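3.2 Where the jerseys live when they are not being worn

We had gone into the second round of home visits expecting to talk about matches, and we did talk about matches, at great and happy length. What we had not planned for was how much of each visit would turn to the washing, keeping and handing down of the club shirt. In the Warkura households the jersey came out within minutes of our sitting down, usually before the coffee, and it was generally laid on whatever piece of furniture was nearest so that the talk could go on over it (Figure 4).

Bok-nam Baek, who played for the district side for 12 seasons and later coached the juniors, told us that a shirt "should be left out a little, so it knows it is still needed." She said this laughing, but she was quite serious about it, and three other former players told us something close to it in their own words. Gerardo Agbayani, by contrast, keeps his in a drawer with cedar blocks and brings it out once a year in April, when the season opens — and he was a little scandalized to hear how his old teammates treated theirs.

The number matters more than we had guessed. Among the 24 people we interviewed, nearly all spoke of their number before they spoke of their position, and several used it as a kind of second name. Rodrigo Benítez still signs birthday cards to his old captain with a plain 9. When a shirt passes to a niece or a grandson, it is the number that people say has been passed on, even in cases where the cloth itself had worn out years before and been replaced by a newer one.

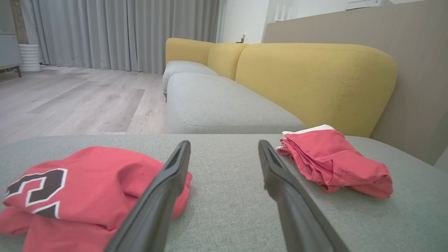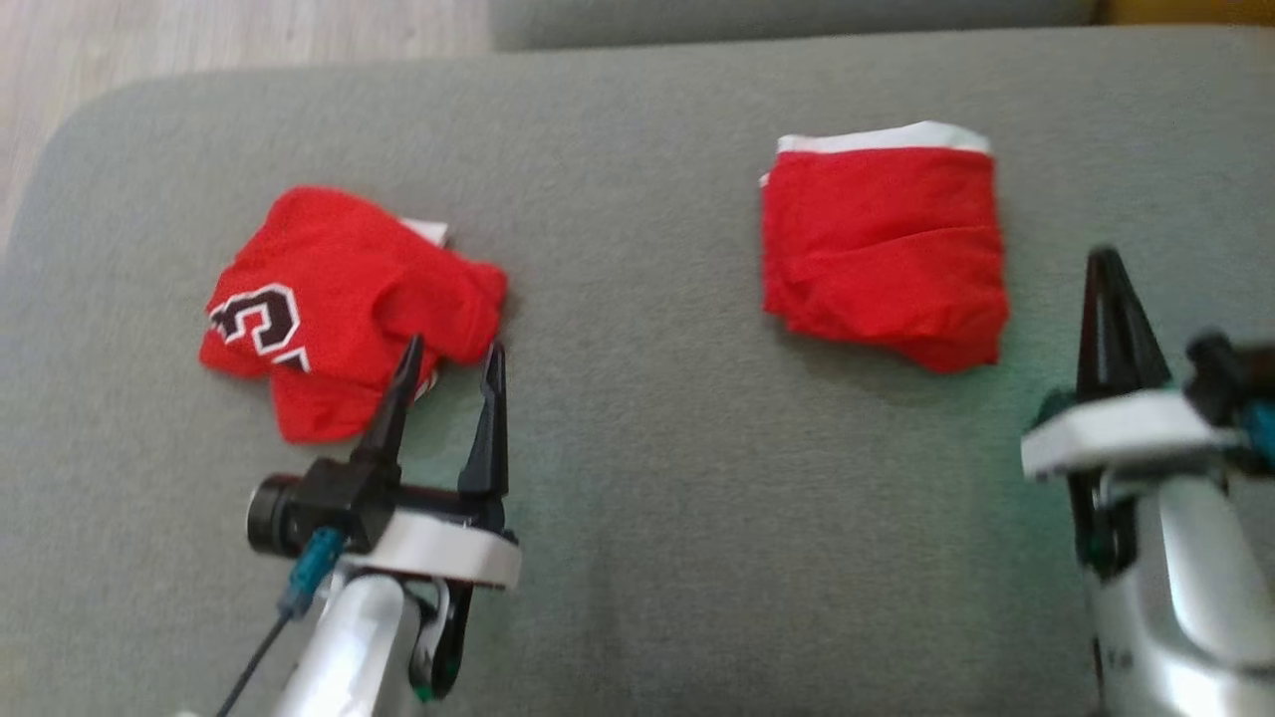 Figure 4. Red garments on gray upholstery, with a numbered jersey at the left in both views.

3.3 Washing as a shared duty

In Hunovville the arrangement was different, and it is worth staying with it for a moment. Until the new clubhouse opened, the whole team kit was washed by one family at a time, in turns, and the turn was written on a card that traveled with the bag. Renzo Fabbri's mother had the bag so often that the neighbors could tell the result of a match from how early in the evening she hung out the shirts. He remembers being sent round to borrow clothespins, and coming home with advice on grass stains that he follows to this day.

When the washing moved to a commercial laundry, many of our older speakers felt that something had gone out of the week, though very few of them wanted the work back. Aldo Leone put it kindly: he missed the bag at the door, he said, and he did not miss carrying it up the stairs.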